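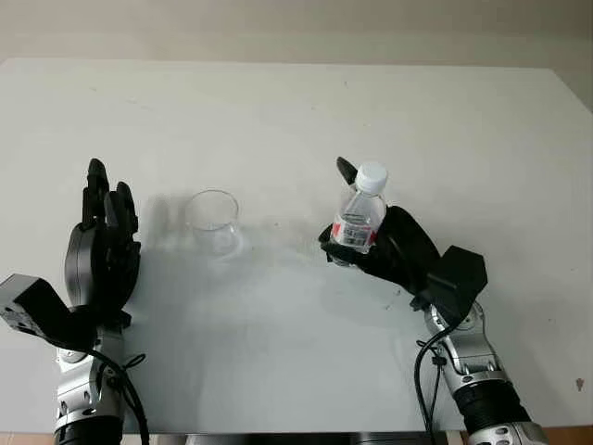

Figure 2. Bottle held in the right hand, with the empty glass between the arms.

3.2 Pouring task. Students in the February term taught Duko, the two-arm platform, to pour from a plastic water bottle into a tumbler. Each of the eight teams recorded its own demonstrations by teleoperation, 246 in all, and trained one policy on them with Treltus.

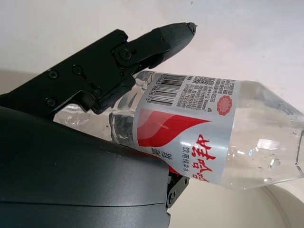

Capucine Boyer asked whether the wrist view added anything when the label colours changed between brands. We kept it, and left brand variation to later work.

Grasp height was the main point of disagreement – teams that gripped low found the cap end harder to aim.

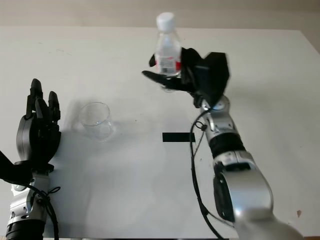

(c) Upright grasp, head camera.

Tilt was scored separately from grasp. A trial

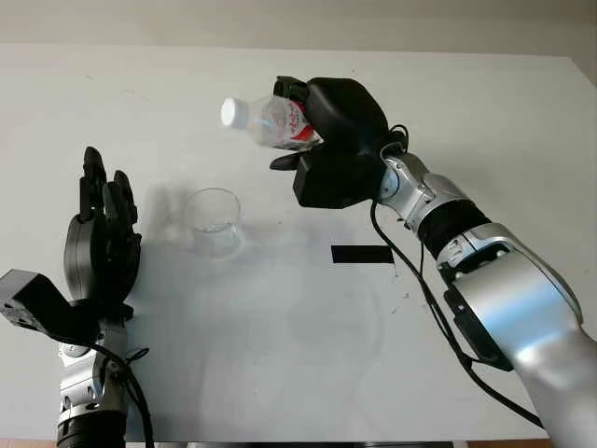 counted as a pour only if the glass stayed standing, and each policy was given 50 trials.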